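I met Gladys Mwakalinga at the side door of the old Doucet dance hall a little after nine in the morning, and she had me taking my shoes off before I'd even said hello. "Socks are fine," she said. "Heels I will fight you over." She has been refinishing and repairing wood floors for 33 years, and I had come to ask her about squeaks, because my hallway has one and it's driving me nuts.

We never really got to my hallway. Gladys wanted to talk about parquet, and once she starts you kind of just sit down and enjoy it. She grew up over her uncle's furniture shop and thought floors were boring until she was 19 and got sent out on a job with Alfredo Sarmiento, who ran a two-man crew back then and hummed the entire day. "He handed me a putty knife and said, go find the loose ones. You tap. A good block sounds like a knock on a door, and a loose one sounds like a cracker. I was on my knees till four o'clock and I loved it!"

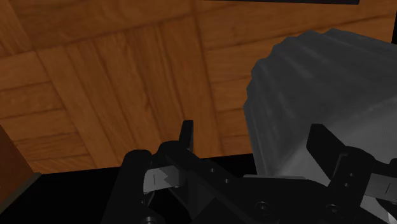 Parquet, with the boards changing direction from block to block.

I asked her what people get wrong and she laughed for a while. Water, mostly. Folks buy a steam mop, use it twice a week, and then call her when the edges start curling up. She wants a damp cloth, wrung out hard, and felt pads under the chairs, and that's the whole speech. She isn't much of a fan of shiny finishes either. "Everybody wants it to look like a bowling alley – and then they can't stand the scratches." She'd go matte every time, though she admits her own sister picked gloss and is perfectly happy with it.

The job she's proudest of is one she did for Grażyna Nowicki, who had pulled up an awful green carpet in her dining room and found parquet under it with 32 blocks missing by the radiator. They couldn't match the color anywhere. Gladys ended up taking blocks from the back of a closet and putting new wood in the closet, where only the coats would know. It took her most of August (she was supposed to be at the lake) and she charged for five days.

"Did you tell your husband that?" I asked.

"He reads your column, so I guess I'm telling him now."
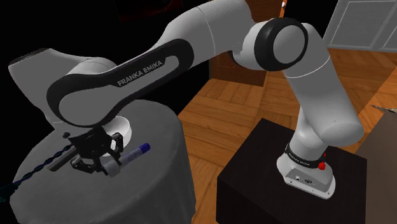
We got onto money after that, which I'd been kind of dreading, but she was very open about it. A small repair can be an hour and a cup of coffee. A full sand and refinish is a different animal, and she says to get three quotes and be suspicious of anybody who gives you one over the phone. She also thinks people sand too often. Every pass takes wood off, and some old floors have only got one more sanding left in them. She has turned down some 75 jobs over the years for that reason, and a few of those people are still mad at her.

These days she has an apprentice, Tobias Benavides, who used to bake bread and still gets up at four. She says he has better ears than she does. I asked if she'd retire and hand it all to him, and she looked at me like I'd walked in wearing those heels. "My knees are retired. The rest of me is booked through spring."

On the way out I finally brought up my squeak. She asked which side of the board, I said I didn't know, and she told me to go home, walk on it slowly, and call her when I did. It's the left side. I've left a message.

14 comments
Share 33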